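Ticket 406: Ice dispenser, break room, second floor
Opened by: Crescencio Barroso
Assigned to: Jolanta Wasilewska
Unit: Prirex countertop ice and water dispenser
Status: Open, monitoring

12 Oct 2019
Reported fault: water flow slow, ice released one piece at a time or not at all. No error light. Reset by user, no change.

Checks done
Inlet valve fully open. Supply line not kinked. Filtard cartridge in place, date label reads December, past its change interval. Replaced with new cartridge from stock. Flushed 4 liters to drain before test.

Flow after flush: normal at the water tap. Ice chute still slow. Removed front cover, found pieces fused together at the chute gate. Cleared by hand, gate moves freely. Bin thermostat set at 3, moved to 4.

Test pour into a clear plastic cup.

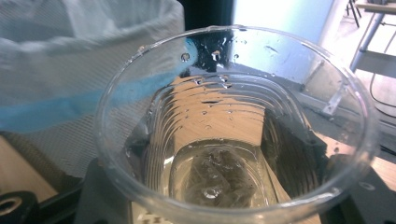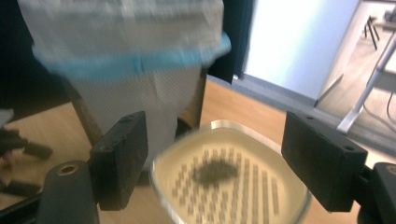 Bin left to refill overnight. Users asked to draw water only until the bin is full. If the pieces fuse again at setting 4, the next step is the gate seal. Part is ordered through Cuesta, quote requested, no reply yet.

Crescencio to report any further slow release on this ticket and not open a new one. Old cartridge bagged and kept at the Cemo desk until the ticket is closed.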